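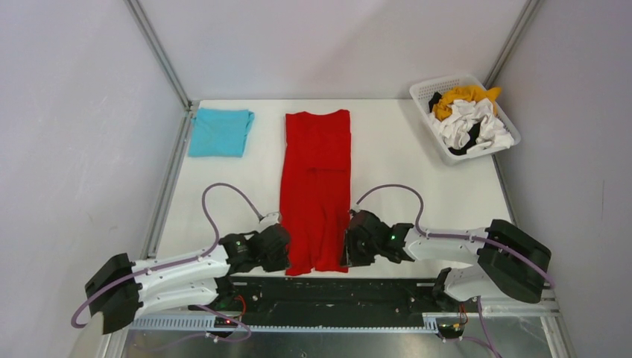

Tainá Bastos asked that the stop rules come first, before anything on file layout, and they now do.

Goltico folding set, rules for operators

Stop the arms before reaching into the booth. Keep cables clear of the elbow joints through the full range of motion. Speed stays at 5 percent until the first fold of a shift has been checked.
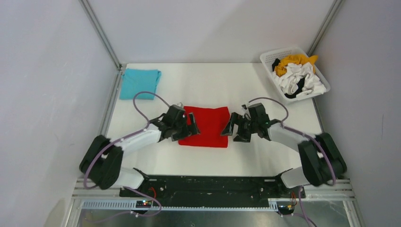

A run counts as valid only if both grippers let go of the cloth before the log closes. Failed runs are kept and marked "fail" in the notes column. Do not delete them. Each batch holds 64 runs, and one person signs for the whole batch.

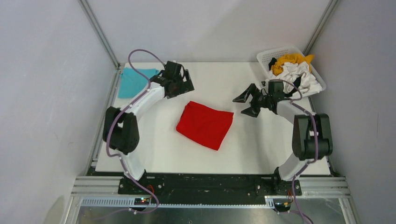 Escobedo, 8/13/18

Rule changes go to Hefin Phillips in writing. Batches recorded under the old rules keep their old version number. Cables are to be inspected every 200 runs and replaced if the jacket is split.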